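Zisavell 導入検討会 議事録

日時:2025年9月28日
場所:Derdale 棟 小会議室
出席:イエヴァ・ロジーテ(Ieva Rozīte、議長)、ノルムンズ・ラマナウスカス(Normunds Ramanauskas、評価担当)、調達課、情報基盤課、安全管理室
陪席:Skisach 社 営業担当および技術担当(議題2から議題4まで)
記録:研究支援課

配付資料
資料A 試用評価の中間報告
資料B Skisach 社見積書および利用許諾条件案
資料C 情報基盤課所見
資料D Todorova 研究室からの要望書

議題1 前回議事録の確認

前回議事録の案について、利用許諾の対象者に関する記載の「職員」を「職員および在籍学生」に改めることとし、そのうえで承認した。
前回からの持ち越し事項のうち、計算機室の電源増設に関する照会は、施設課からの回答が届いていないため、引き続き持ち越しとする。

議題2 試用評価の中間報告

ラマナウスカス評価担当から、資料Aに基づき報告があった。概要は次のとおりである。

Zisavell は、Skisach 社が提供するマニピュレーション用シミュレーション環境であり、室内場面の自動生成、物体配置の乱数化、手先視点を含む複数視点の描画、および動作記録の書き出しを一括して行う。今回の試用は、評価用ライセンス2件の貸与を受けて実施した。評価の対象は、台上の小物を把持して別の場所へ移す課題に絞り、合計672回の試行を記録した。試行はすべて既定の物理設定で行い、物体の質量および摩擦係数には手を加えていない。

場面生成については、Todorova 研究室が指定した条件ファイルを読み込ませ、家具の位置、壁面および床面の質感、小物の種類を入れ替えながら連続して生成させた。生成そのものが途中で停止する事象はなかった。一方、小物の初期位置が家具の縁にかかる配置や、手先からの見え方が極端に偏る配置が含まれており、試行の選別基準をどこに置くかが課題として残った。

手先視点の映像は、把持直前の接近動作を学習させるうえで最も利用頻度が高いと見込まれるため、重点的に確認した。グリッパの指は終始視野の下側に入り、指の間を通して対象を確認できる。ただし、手先が家具に近づいた姿勢では暗い面が視野の大半を占めることがあり、影の輪郭が階段状に荒れて描かれる例も認められた。 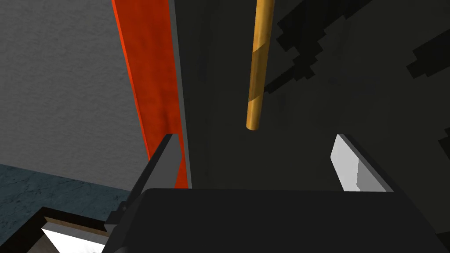
影の描画品質については、描画設定を上位に変更すれば改善するとの説明を Skisach 社から受けているが、上位設定では生成に要する時間が延びるため、全試行への適用は現実的でない可能性がある。評価担当としては、学習用の大量生成には既定設定を用い、検証用の少量の場面に限って上位設定を用いる運用を想定している。

動作記録の書き出しについては、関節角、手先位置、指の開度および各視点の映像が同一の時刻系で保存されることを確認した。既存の解析手順に取り込む際、座標系の向きが当方の規約と異なっていたため、変換処理を追加した。変換処理は共有領域に登録済みであり、利用手引きの整備は未了である。

以上の報告に対し、次の質疑があった。

(安全管理室)実機に移す前の確認手順は、本製品の中に含まれるのか。
(評価担当)含まれない。接触力の上限を超えた試行に印を付ける機能はあるが、実機側の安全確認は従来どおり当方の手順書による。
(安全管理室)手順書の改訂が必要になるか。
(評価担当)記録の出所を記入する欄を加える必要がある。改訂案を作成のうえ、安全管理室に提出する。

(情報基盤課)試行の選別は手作業で行っているのか。
(評価担当)現時点では手作業である。物体が家具の縁にかかる場面を自動で除外する案もあるが、そうした場面での動作こそ調べたいという要望が Todorova 研究室から出ており、一律の除外は見送っている。

(議長)資料Aには成功率の一覧がない。最終報告には含めるのか。
(評価担当)含める。成功の判定条件が課題ごとに揃っておらず、現段階で一覧にすると誤解を招くと判断した。判定条件を揃えたうえで再集計する。

(調達課)試用の範囲で、追加費用を要する機能を使用したか。
(評価担当)使用していない。上位の描画設定も基本契約の範囲に含まれる。

議題3 物体および場面の多様性について

Skisach 社技術担当から、標準で収録される物体群と場面群について説明があった。小物は日用品、玩具、棒状の部材などに分類され、利用者が独自の形状を追加することもできる。追加した形状には、描画用の形状のほかに衝突判定用の簡略形状を付ける必要があり、これを自動で作る補助機能が付属する。

ラマナウスカス評価担当から、小物が家具の縁や細い部材の上に載った場面を取り上げて補足があった。こうした場面では、手先が下方から見上げる姿勢になることがあり、対象の上面が見えないまま接近経路を決めなければならない。また、周囲の棒状の部材が経路をふさぐおそれがあり、経路計画側の評価にも利用できるとの見解が示された。 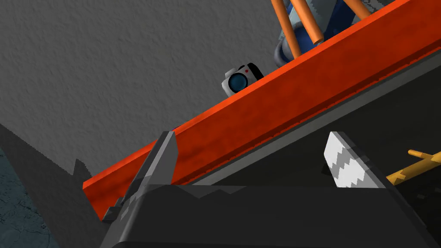 図 手先視点の描画例。橙赤色の梁状部材に載る玩具のカメラと、下側に写るグリッパ

議長から、実環境では起こりにくい配置が学習データに多く入った場合、実機での動作に悪影響が出ないかとの質問があった。技術担当からは、配置の乱数範囲を利用者が指定でき、特定の配置の出現頻度を下げることも可能であるとの回答があった。評価担当からは、頻度を変えた場合の比較を最終報告までに実施したいとの意向が示され、異議なく了承された。

情報基盤課から、独自に追加した形状データの権利の帰属について質問があった。Skisach 営業担当の回答は、追加した形状および生成した映像の権利は利用者に帰属し、同社が製品改良のために利用する場合は個別の同意を求めるというものであった。調達課は、資料Bの条件案ではこの点の文言が明確でないと指摘し、修正案の提示を求めた。営業担当はこれを了承した。

続いて、Todorova 研究室の要望書(資料D)を事務局が代読した。要旨は次のとおりである。
・柔軟物の取り扱いを希望するが、初年度の必須条件とはしない。
・壁面および床面の質感について、現行の収録分に加え、反射の強い材質を希望する。
・乱数の種を記録に残し、同じ場面を後日再現できることを必須条件とする。
・学生が自席から場面の確認だけを行える閲覧専用の利用形態を希望する。

技術担当から、乱数の種の記録は現行版で対応済みであり、閲覧専用の利用形態は次の更新で提供予定であるとの説明があった。柔軟物は別売の追加機能となる。反射の強い材質については、収録の可否を社内で確認し、書面で回答するとのことであった。

再現性に関して、情報基盤課から、計算機の構成が異なる場合にも同一の結果が得られるかとの確認があった。技術担当によれば、場面の配置は一致するが、接触を伴う動作の結果には差が生じることがある。議長は、論文等で結果を公表する際に問題となり得る事項であるとして、差が生じる条件を文書で示すよう求めた。

議題4 利用許諾条件および支援体制

調達課から、資料Bについて説明があった。見積りは年間契約を前提とし、同時利用数は4とされている。同時利用数を超えた場合は新規の起動が待機となり、実行中の処理が打ち切られることはない。

議長から、Todorova 研究室と Derdale 棟の利用者を合わせると、学期末に待機が頻発するのではないかとの懸念が示された。情報基盤課は、夜間の一括生成を予約制とし、日中は対話的な利用を優先する案を示した。試用期間中の起動記録を見る限り、日中の利用は午後に集中しており、予約制の効果は見込めるとのことである。本案を基本とし、予約の単位と上限は情報基盤課で検討することとした。

支援体制については、問い合わせ窓口の受付時間、障害時の連絡経路および更新版の提供時期を確認した。営業担当から、導入時の講習を1回無償で行うこと、講習の定員は15名であることの説明があった。定員を超える希望がある場合の扱いについて調達課が質問し、録画の学内配信を認めるとの回答を得た。録画の保存期間は契約期間に合わせる。

契約終了後の扱いについても質疑があった。生成済みの映像と動作記録は契約終了後も利用できるが、場面ファイルを開くには有効な利用許諾が必要となる。ラマナウスカス評価担当は、場面ファイルを汎用形式で書き出せなければ長期の保管に支障があると述べた。技術担当から、形状と配置は汎用形式で書き出せるものの、材質の一部が失われるとの説明があり、失われる項目の一覧を提出することとなった。

議題4の終了後、Skisach 社の陪席者は退席した。

議題5 今後の進め方

議長から、中間報告および質疑を踏まえ、導入の可否を本日決定せず、最終報告を待って12月の検討会で審議したいとの提案があり、了承された。

調達課から、12月に可とする場合、年度内の契約手続きに余裕がないため、仕様書の案は並行して作成しておきたいとの申し出があった。議長は、仕様書案の作成が導入の決定を意味しないことを議事録に残すことを条件に、これを認めた。

情報基盤課から、生成データの保存領域について報告があった。試用分は暫定領域に置かれており、導入時には専用領域が必要となる。映像を全視点で保存するか、手先視点と固定視点の一部に限るかで必要な容量が大きく変わるため、評価担当と協議のうえ見積りを出す。暫定領域の使用期限は、最終報告の提出まで延長する。

安全管理室から、シミュレーションのみで学習した動作を実機で初めて動かす際は、立会者を置く現行の規定を維持するよう要望があった。出席者に異論はなかった。

決定事項
・Zisavell の導入可否は12月の検討会で審議する。
・試用を継続し、配置の出現頻度を変えた比較を最終報告に含める。
・大量生成には既定の描画設定、検証用場面には上位の描画設定を用いる運用を仮の方針とする。
・夜間の一括生成は予約制を基本とする。
・実機での初回動作に立会者を置く規定を維持する。

担当事項
・成功判定条件の統一と再集計(ラマナウスカス)
・座標変換処理の利用手引きの作成(ラマナウスカス)
・実機移行手順書の改訂案(ラマナウスカス、安全管理室)
・権利帰属に関する文言の修正案の受領と確認(調達課)
・反射の強い材質、再現性の条件、書き出しで失われる項目についての書面回答の督促(調達課)
・仕様書案の作成(調達課)
・予約の単位および上限、保存領域の見積り(情報基盤課)
・電源増設に関する施設課への再照会(研究支援課)
・要望書への回答案を作成し、Todorova 研究室へ送付(ロジーテ、研究支援課)

その他
資料Bには見積金額が含まれるため、取り扱いは出席者限りとする。資料A、資料Cおよび資料Dは学内の共有領域に掲載する。
本議事録に対する修正の申し出は、研究支援課で受け付ける。

以上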